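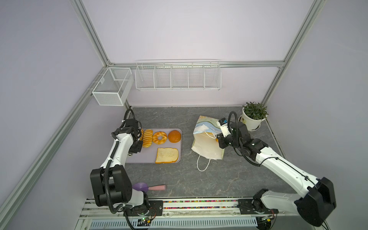

So when does the new off-leash dog run in Bremard open? The first week of February, as long as the ground is firm enough to get the last gate posts in.

I've been waiting on this one for ages, so forgive me if I go on a bit! The run is going in behind the old feed store on Rezaei Street, on that long strip of grass where everybody already walks their dogs anyway (on leash, of course - mostly). It's 113 feet long and has its own little side pen for dogs under 28 pounds, which makes me very happy. My Zullska is a beagle mix with short legs and big opinions, and she does not enjoy being stepped on by a Great Dane.

I stopped by yesterday and got talking with Hala Mahrous, who has been pushing for this since her two shepherds were puppies. They're gray in the muzzle now, so that tells you how long it took. She had a signup sheet with 73 dogs on it. Dogs, not people! She wrote down every name, and there are four Lunas.

"I told the town I'd stop calling when there was a fence," Hala told me. "Well, there's a fence."

And there is, a good tall one, with a double gate so your dog can't shoot past you while you're fumbling with the latch. The water spigot won't be turned on until the hard freezes are over, so bring a jug and a bowl for now. There's one bench. I asked about a second and got a shrug.

A few rules, since people have been asking me at the vet's office. Dogs need a current rabies tag. Puppies have to be at least four months old and done with their shots. No food inside the fence, and that includes training treats, which I know some of you won't like (I don't love it either, Zullska only comes when called if there's cheese in it for her). Tags are free if you already have a town dog license. If you don't, you can get one at the front counter of the town hall, and they take cash or checks but no cards.

Hours will be sunup to sundown. It closes one morning a week for mowing once the grass gets going, and they haven't picked the morning yet.

Parking is the part I'd worry about. The lot holds roughly a dozen cars on a good day, and the snow pile is eating up one whole corner of it. Hala says to walk over if you live close, or park up by the library and come down the hill.

Orker, the big orange cat who lives at the feed store, has been sitting on top of the new fence posts and watching the whole thing go up. He's fourteen and not a bit afraid of dogs. Please keep a good grip on your leash between the car and the gate - he likes to nap in the driveway.

If you want your dog on the list, the sheet is taped up inside the feed store door, and there's a pen on a string.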